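Rabats, ruban, sens des cannelures : notes sur le carton d'expédition

Depuis le déménagement du stock de Hernstead, je passe une partie de mes soirées à monter des caisses en carton. J'en ai tiré quelques règles, que je note surtout pour ne pas avoir à les retrouver dans six mois.

Les caisses viennent de chez Staver, livrées à plat. Simple cannelure, rabats normaux, pour une charge déclarée de 9 kg. Le fournisseur donne la référence 503, que je reporte sur chaque bon de commande, car le modèle voisin a la même surface à plat mais une hauteur plus faible, et la confusion se paie au moment du remplissage.

Avant tout montage, la feuille doit reposer entièrement sur un plan. Je vérifie la jonction entre panneaux : un bord qui remonte gêne le pliage et finit par décaler le rabat voisin. Les traces d'adhésif se contrôlent au même moment, car un ruban neuf posé sur un reste de colle tient mal. 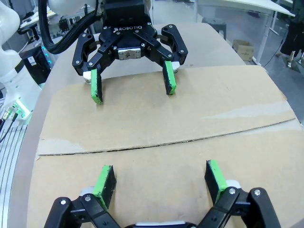

Panneaux à plat : bord de coupe relevé à la jonction, éraflures claires et restes d'adhésif.

Pour le pliage, je marque chaque rainage une première fois à la main, sans forcer, puis je reviens à fond. Les petits rabats d'abord, les grands ensuite. Si les deux grands ne se rejoignent pas, le défaut est presque toujours dans l'équerrage – on rouvre, on redresse, on recommence. Tirer sur le ruban pour rattraper l'écart ne donne rien de durable. 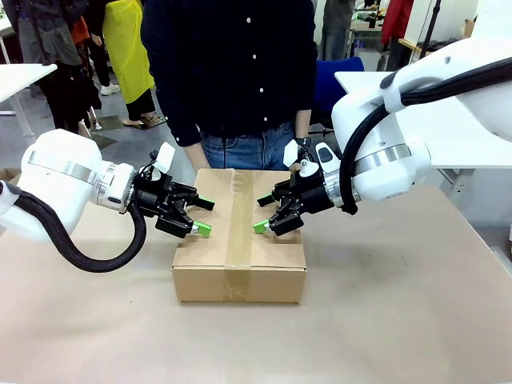
Dernière modification de la page : 21 février

Côté ruban, une seule bande dans l'axe suffit pour les charges légères, à condition de la rabattre sur les petits côtés. Les plis sont un défaut mineur tant que les extrémités adhèrent. Un jour sous le bord avant du couvercle mérite en revanche qu'on y revienne : la poussière entre par là, et une caisse stockée longtemps s'ouvre par là aussi. Au-delà de la charge légère, je passe au ruban kraft gommé Cavalcanti, fermeture en H.

Reste le démontage. Je fends le ruban sans entamer le carton, j'ouvre les grands rabats, puis j'aplatis la caisse paume à plat en partant d'un angle. Appuyer au milieu crée une pliure parasite, et la caisse ne retrouve plus son équerrage au montage suivant.

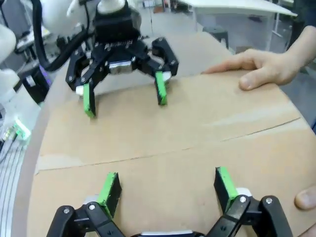 Prakash Menon m'écrit que je sous-estime l'humidité : chez lui, les feuilles stockées contre un mur extérieur cassent hors des rainages dès le deuxième montage, et il les laisse désormais une nuit à plat dans la pièce avant d'y toucher. Je n'ai pas fait l'essai. Mon lot de 175 feuilles est rangé sur chant, dans un local chauffé, et le problème ne s'y est pas présenté. Je mettrai quelques feuilles de côté dans le garage pour comparer.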